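Transfer Payments Belong in the Open

When a football club changes hands, its new owners inherit the stadium, the squad and the overdraft. They also inherit every private understanding that the previous directors reached with agents, scouts and intermediaries. Supporters are rarely told what these understandings contain. In the lower divisions, where a single fee can decide whether wages are paid in the spring, that silence has become a serious weakness in the way the game is run.

The recent difficulties at Dorkov are a case in point. The club sold two players in the January window and announced both sales in the usual language, with the fees described as undisclosed. The annual accounts later recorded payments to an intermediary, Zutden, under the heading of professional services. No wrongdoing has been established, and none is alleged in this article. The difficulty is that a supporter who reads the accounts with care still cannot say what the services were, who requested them or whether the price was fair.
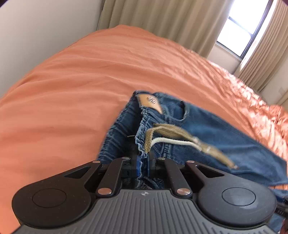

Disclosure rules in the league were written for a period when most clubs were owned locally and most agents represented a handful of players. They ask for a total, and a total conceals a great deal. Payments for scouting, image rights, travel and contract advice can be heaped together, as hard to sort by eye as a pair of jeans left crumpled on a bedspread, and the auditor is required only to confirm that the sum is correct. A reader is entitled to more. Each payment should be listed with its date, its recipient and the transfer to which it relates.

Ese Oyelaran, who has advised several supporters' trusts on club finances, has put the case in stronger terms. "If a director would be embarrassed to see the payment printed in the match program," she wrote in a submission to the league, "then the payment should be looked at again before it is made." The submission carried 2664 signatures, among them 589 from season ticket holders at Dorkov. It received a courteous acknowledgment and no further reply.

The objections deserve a fair hearing. Niloufar Shokri, formerly a club secretary at Wodier, argues that full publication would weaken smaller clubs in negotiations, as every rival would know what they had been prepared to pay. There is some force in this. A delay of one season before publication would meet most of it – the commercial value of the information fades quickly, while its value to the public does not.

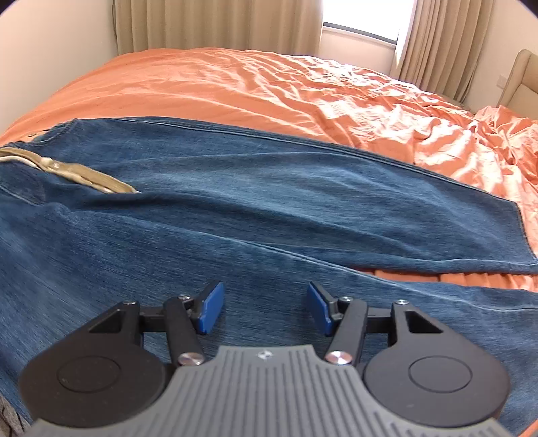 What the League Should Do

The first step is a standard form for agent payments, completed at the time of each transfer and signed by two directors. The second is a register, open to anyone, in which those forms appear after the agreed delay. Clubs that fail to file should be barred from registering new players until they do. Fines have been tried, and the wealthier clubs have treated them as a running cost.

There should also be a clear separation between those who negotiate a transfer and those who approve the payments arising from it. At many clubs these are the same people. The arrangement at Mohammed, where an independent director must countersign any fee paid to an intermediary, has operated without delaying the club's business and could be adopted elsewhere with little expense.

The league will consider its regulations again before the January window. It should publish the proposals in advance and allow supporters' trusts to respond in writing, with those responses placed before the clubs when they vote.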